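Student Project Report: Hand-Held Grippers for Cloth Folding
Project Tredau, built in the shared workshop at Jurnness

The aim of our project was to make a pair of hand-held grippers, which a person can use to fold clothes while the movement is recorded. We began in March with one gripper. 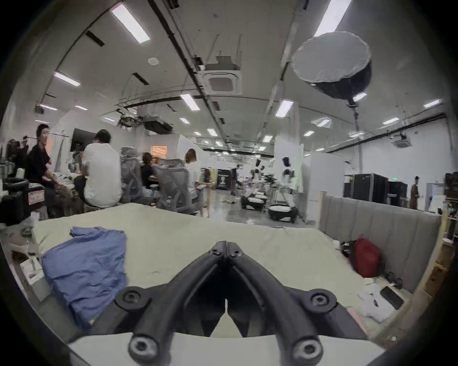

Toltis Vida

I am responsible for the fingers and the recording. The fingers are curved, and they must meet exactly at the tip. In our first version they left a small gap and thin cloth slipped out. We printed them again 9 times before I was satisfied.

For the practice we chose one blue piece of cloth and a green cover under it. 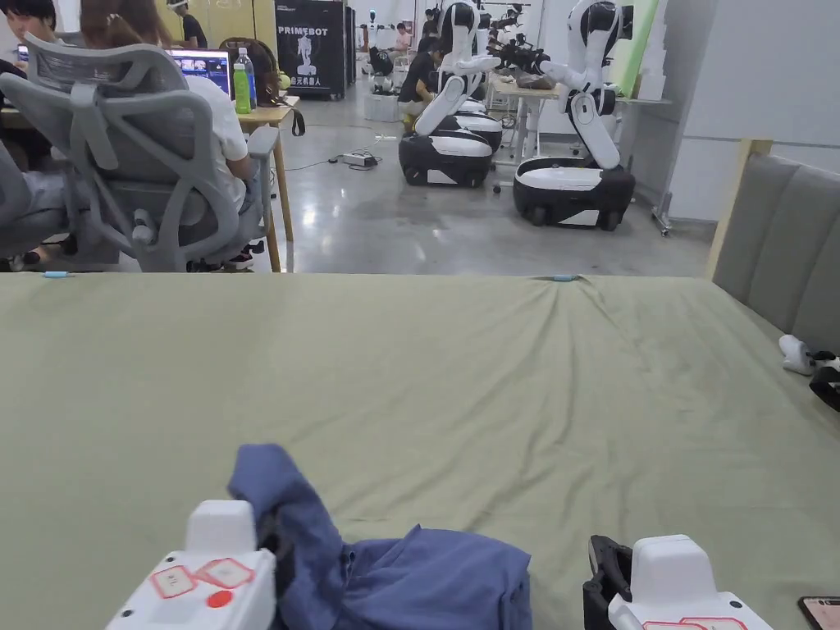 The second difficulty was the timing between left and right. When one hand starts late, the recording is hard to use afterwards. We planned 300 recordings and kept 200 of them.

I also learned to move slower than feels natural. My wrists were tired after 16 folds, so we agreed to take a pause there.

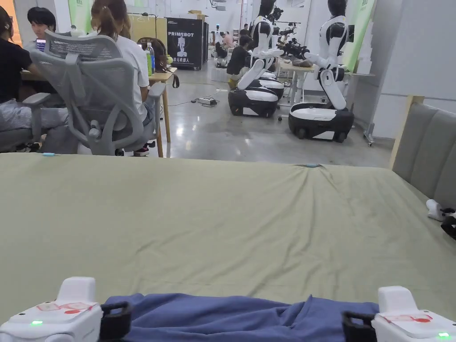 Remaining work

The housing should become lighter, and the cable for charging needs a better place.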